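County Textile Recycling Program Adds Drop-Off Hours

The Nidar County Office of Solid Waste will extend hours at its clothing and household textile drop-off sites beginning in January. The change applies to the Dodska Road and Kuo Street locations, both of which will remain open until 7 p.m.

Residents may bring clothing, bed linens, towels and curtains in any condition, provided the items are clean and dry. Shoes must be tied or banded in pairs. Carpet, mattresses and pillows are not accepted at either site and should be taken to the main transfer station.

The program collected 3,000 pounds of material in its first season, according to Darlene Fehr, program manager. Almost 4 in every 10 bags contained items suitable for resale through local thrift stores. The remainder was sorted by fiber and color and sent for processing into wiping cloths and insulation.

"Dark cotton knits make up a large share of what we receive, and there is steady demand for them," Fehr said. "We ask residents to leave buttons and zippers in place. The sorting contractor removes them."

The county awarded the sorting contract to Cosis last spring following a public bidding process. The agreement runs for three years and may be renewed once. Under its terms, the contractor must report monthly on the weight of material received, resold and discarded.

Wing-yan Shih, deputy director of the office, said two additional sites are under review in the northern part of the county. A public comment period on the proposed locations will open after the county board approves the annual budget.

Businesses and schools with large quantities of textiles should call the office in advance to arrange a delivery time. There is no charge for households.

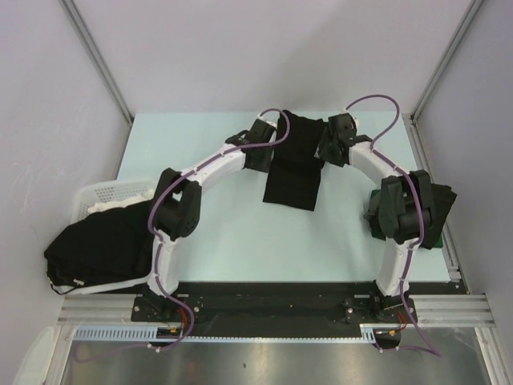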